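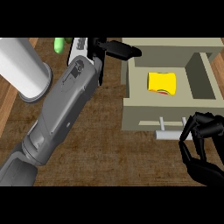

We use cookies to keep you logged in. Read our cookie policy. Accept

Teaching the drawer task by remote control: your tips?

kumudini_a
Evening all! I've been driving the two arms in the simulator since Tuesday and I'm completely hooked. The task is the drawer one: right arm on the bar handle, open it, left arm takes the sponge out. I've got 282 demos saved so far and I want 387 before I train anything. My trouble is the handle. I come in from the side with the fingers either side of the bar, and half the time I creep up on it so slowly that the demo is mostly creeping. Do you trim those or keep them?

Print this thread | E-mail this thread

foltham_dave
Keep them! Mine learned to slow down near the handle precisely from demos like that, and it was lovely to watch.

Emach
Disagree with Dave. Slow is fine, stopping dead isn't. If you sit still for 2 seconds deciding what to do, the arm learns to sit still too, and then it never gets going again. I cut every pause out of mine.

foltham_dave
Cut the pauses and you get a jump in the joint speeds though. I'd sooner redo the whole demo.

Emach
Not if you only cut where nothing is moving. Try it on ten and look at the plots.

selvaraj_b
Bhattacharjee here (Clengate lot, some of you know me from the old board). Kumudini, what's the left arm doing while you pull? I used to park mine anywhere and it made a right mess of training, a different waiting place every time. Now I hold it over by the left side of the cabinet, clear of the drawer, and start every demo from there. Such a simple change and I was over the moon with the results.

kumudini_a
Oh that's a good one. I've been leaving it wherever the last demo ended! Might explain the wobble.

clamp_and_hope
Would you not be better off moving real arms by hand? You feel the drawer through them. With a remote you're guessing how hard you're pulling.

selvaraj_b
For one arm, yes, I love doing it by hand. For two I run out of hands, and I'm not doing 200 goes at a drawer with someone else holding the other elbow :)

clamp_and_hope
Fair, but I still think 50 good ones by hand beat all of that.

kumudini_a
I'd love to see that tested! For now I'm going to fix the left arm's waiting spot, redo the worst of mine and try Emach's trimming on a copy. Does anyone move the sponge between demos, or only once the opening is solid?

Emach
Move it from the start. Small shifts, and turn it a bit as well.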